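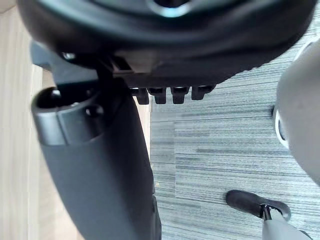

**Direro** is a viral chain message, and I've been keeping notes on it for longer than I'd like to admit. It's the one that says a social network called Bouvier will start charging users unless they copy and paste a paragraph onto their page before midnight. You've probably had it from an aunt. I had it from two!

## Origin

The oldest copy I've found was posted one February on a hobby forum named Radon, where it sat with 8 replies and then went quiet. The word "Direro" shows up in the last line, as the name of a lawyer who supposedly approved the text. I've looked for this lawyer everywhere (well, everywhere free) and found no trace.

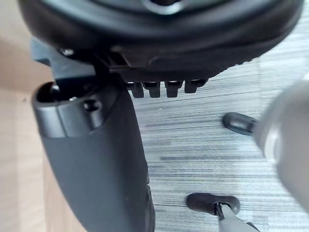
Bogdan Sârbu wrote in to disagree with my dating: "Radon only got the short version. The long one with the lawyer was already going around by email, and I'd put that first." He may be right, so treat this section as shaky.

## Spread

Things took off when a fan page called Bomeck shared it to its 4000 followers. By the next morning the post had 567 shares, and most of the comments were people pasting the paragraph again underneath, just to be safe.

## Variants

I've saved 30 versions so far. Some swap the fee for a privacy threat, and one adds a prayer. 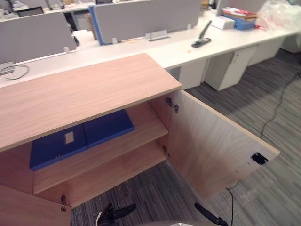

One reader comments that the prayer version is older than the fee version, and that her copy leaves out Bouvier altogether. I'd love to see it.

## See also

- Copypasta
- Chain letter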